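Buying and selling through Chisholm: frequently asked questions

Chisholm sells collector and limited-run cars on behalf of their owners. The questions below come up most weeks. If yours isn't covered, ring the office or use the contact form.

Do you own the cars you advertise?

No. Nearly every car on the site belongs to a private seller and stays in their name until the sale completes. We inspect it, photograph it, write the listing and handle the money. The few cars we own ourselves are marked "stock" next to the price.

Can I see a car before I make an offer?

Yes, by appointment. Cars kept at our Kekeck store can be viewed between 10am and 4pm. Cars still with their owners take longer to arrange, so allow a few days. Bring photo ID. We don't offer test drives on cars with delivery mileage, but we will start the engine and run it up to temperature for you.

What does "delivery mileage" mean?

We use it for cars that have covered fewer than 100 miles and have never been in regular use. The exact reading is always given in the listing. Ask for the service record as well. A car that has stood for years may need fluids, tyres and a battery even if the odometer has hardly moved.

How do I know a special edition is genuine?

We check the chassis number against the maker's build records where the maker will release them. Numbered plaques can be copied, so we don't accept a plaque alone. For coachbuilt cars such as the Skorkora conversions we also ask for the original order form or invoice. If something can't be confirmed, the listing says so.

What is included in the inspection?

Paint depth on every panel, underside, brakes, tyres with their date codes, electrics, roof mechanism on convertibles, and a full scan for fault codes. The report runs to 13 pages and is free to anyone who has registered to bid or made a written offer.

Has the car been smoked in?

We ask every seller, and the answer goes in the interior section of the report. Our inspector also checks the headlining, seat belts and cabin filter — smoke tends to linger there after a valet. If you are sensitive to it, please view in person before you commit.
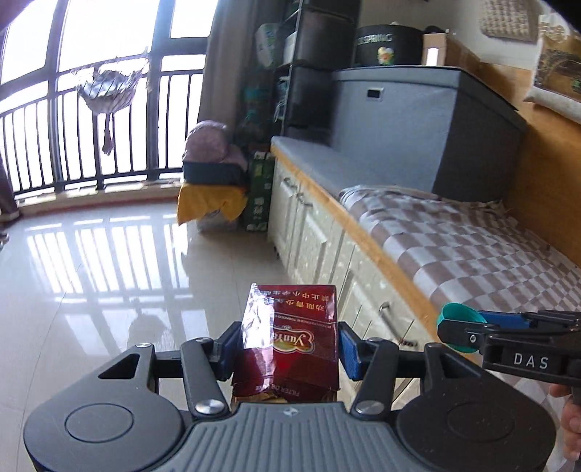 How much is the deposit?

Three per cent of the agreed price, paid by bank transfer. It holds the car for seven days. If our report turns out to be wrong on a material point, you get the deposit back in full. If you change your mind, we keep it and pass half to the seller.

Can you arrange delivery?

Yes. We use Skalletti for covered transport within mainland Britain. A typical job takes around 7 working days from cleared payment. Open trailers are cheaper, but we don't book them for cars with soft tops. You are welcome to send your own driver, provided insurance is in place before the keys are handed over.

Do you take part exchange?

Sometimes, on stock cars only. Send the registration, mileage and a dozen clear photos, including any damage.

I want to sell. What do you need from me?

The V5C, both keys, the service book, and any invoices you have kept. Please don't have the car machine polished first. Our commission is fixed in writing before the listing goes live and there is no charge if the car doesn't sell.

When is the best time to list a convertible?

Spring is busiest, although very low-volume cars sell all year. Interest usually drops off from October. Storage at Kekeck is available over the winter if you would prefer to wait.

Who do I speak to about a problem after the sale?

Barış Akbulut looks after completed sales. Quote the stock number from your invoice and he will reply by the end of the next working day.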